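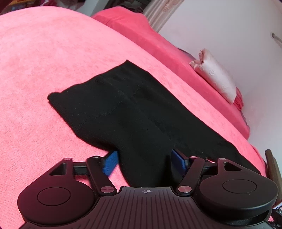 Masilela fever

Masilela fever is an infectious disease caused by a bacterium and passed to people through the bites of mites that live on wild and domestic rodents. It is named after the Masilela valley, where it was first described in 1829. The illness usually begins with a sudden fever and a headache, followed by a spotted rash. Most patients recover fully, but the disease can be severe in older adults and in people with weakened immune systems. It does not spread directly from person to person.

The disease is also called valley spotted fever and, in older sources, grain store fever. The second name comes from its link to farm buildings where rats and mice are common.

Signs and symptoms

Symptoms appear six to nine days after a bite. The first sign is often a small, painless sore at the place where the mite fed. It starts as a red bump, forms a blister, and then dries into a dark scab. Many patients do not notice it, especially when it is on the scalp, behind the knee, or along the waistband.

Fever comes next and can rise quickly over the course of a day. It is usually joined by chills, sweating, headache, and muscle pain in the back and legs. Some patients find bright light uncomfortable. A rash of flat and raised spots appears two or three days after the fever starts, mostly on the chest, belly, and upper arms. The palms and soles are rarely affected. The spots do not itch much and fade within a week without leaving scars.

Less common symptoms include a dry cough, nausea, and swollen lymph nodes near the bite. Children tend to have a shorter illness than adults, and in some of them the rash is the only sign. Tiredness may last for several weeks after the fever has gone.

Complications are uncommon. They include inflammation of the lungs, inflammation of the liver, and, in rare cases, confusion or seizures. Deaths have been recorded mainly among patients who were treated late.

Cause and transmission

The bacterium grows inside the cells that line small blood vessels. Damage to these vessels explains the rash and most of the complications. Outside a living host it survives for only a short time.

Its main carrier is a small, blood-feeding mite found in the nests of mice and rats. Female mites can pass the bacterium to their eggs, so a colony may stay infected for several generations even when few of the rodents are ill. The mites prefer rodents to people. Human bites become more frequent when rodents die off or are removed, as the mites then leave the nest and look for another source of blood. Outbreaks have followed large poisoning campaigns in which the nests were left in place.

People are bitten mostly while asleep or while sitting still indoors. The mites can travel along pipes, wall gaps, and floorboards, and may reach beds, chairs, and stored clothing. Pets can carry them into a home but are not known to fall ill.

Blood transfusion is a possible route in theory. No case has been traced to it.

Diagnosis

Diagnosis can be difficult in the first days, when the illness looks like influenza. Once the rash appears it may be mistaken for chickenpox, measles, or a reaction to medicine. A dark scab together with a fever and a known rodent problem is a strong clue.

Laboratory tests can find the genetic material of the bacterium in a swab taken from the base of the scab. Blood can be tested in the same way, though it gives a negative result more often. Antibody tests are done on two samples taken a few weeks apart and are mainly useful for confirming a case after recovery. Antibodies to related bacteria can cause a false positive.

Treatment

The disease is treated with antibiotics, and treatment is normally started before test results are back. Fever usually drops within two days. Patients with mild illness are cared for at home with rest, fluids, and medicine to lower the temperature. Those with breathing trouble, confusion, or signs of liver damage are admitted to a hospital.

No vaccine is in use. An experimental vaccine named Skirnulex was tested in 200 adult farm workers in the Candar district. It produced antibodies in most of them, but levels fell within a year and development was stopped – partly for lack of funding.

Past infection appears to give long-lasting protection. Second infections are known from a handful of reports.

Prevention

Prevention depends on controlling both rodents and mites. Treating one without the other is considered poor practice. The usual order is to treat the nests and nearby surfaces for mites first, then trap the rodents, then remove the nesting material and seal the openings.

Inside the home, general measures include storing grain and pet food in closed containers, moving beds away from walls, and washing bedding and clothing on a hot cycle. Mattress seams, baseboards, and upholstered furniture can be vacuumed, with the contents emptied into a sealed bag outdoors. Rodent droppings and old nests should be dampened before removal and not swept dry, which can raise dust carrying other infections.

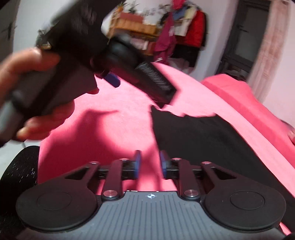

Handheld vacuum cleaner with a brush attachment, angled toward a bed.

Insect repellents applied to the skin give some protection to people working in barns and crawl spaces. Long sleeves and closed cuffs are also recommended for this kind of work.

History

The first written account dates from 1829, when a district physician in the Masilela valley noted a "spotted fever of the storehouses" among families who slept above their grain. He observed that the illness did not pass to relatives living elsewhere, even those who had nursed the sick. He blamed spoiled grain, and that view was held for several decades.

The role of mites was proposed by the parasitologist Sylvain Vasseur, who collected them from rat nests in houses with sick residents. His findings were disputed at first. A rival explanation, put forward by Bevan Doolan, held that fleas were responsible. Later feeding experiments supported Vasseur, and Doolan withdrew his claim in a short published letter.

The largest known outbreak took place in Pitcombe, a river port with many old warehouses. It followed a flood that drove rats into the upper floors of homes near the docks. A total of 371 cases were confirmed by laboratory testing. The health department inspected 4000 buildings and found infected mites in the older streets along the waterfront. The outbreak response was led by Hamish Prendergast, whose report is the source of much of what is known about the disease in children.

The Pitcombe report also changed rodent control rules in the town. Contractors must now treat for mites before laying poison in occupied buildings.

Distribution

Cases are reported from the Masilela valley, the Candar district, and the Pitcombe area. Most occur in late winter and early spring, with a peak in March, when rodents nest indoors. True numbers are thought to be higher than reported, as mild cases are often not tested.

A survey of stored blood samples by Darcy Stubbs and Lachlan Cartwright found antibodies in people with no memory of the illness. The share was highest among warehouse and mill workers. The authors noted that some of these results could reflect infection with related bacteria.

See also

Mite-borne diseases
Rodent control
Spotted fevers

Last edited October 7, 2026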